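Small Studios Try a Shared Pass

The Bronetham pass began in April 2025 with 23 studios, and most of them are too small to have a front desk. A member pays one monthly fee and can book yoga, boxing or Pilates at any place on the list.

Lorraine Doolan teaches Pilates in Whitelaw and joined in the first week. She had 100 regular clients before, but the mid-morning classes were half empty. "I was paying rent for a quiet room," she says. "Now I get people from Trunstead who would never drive here only for me."

Tùng Tôn, who built the booking program, set a goal of 3,000 members for the first month. The count stopped at 2,988. He was a little bit disappointed, but the studio owners were not.

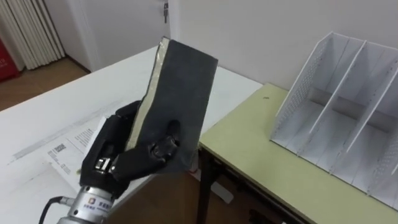 A thick block with a dark grey face and a beige layer along one side.

Not every owner is convinced. Huia Sheehan, of the boxing gym Pronine, likes the new faces but finds the payment for each visit too low. She will stay until winter and then look at her numbers again.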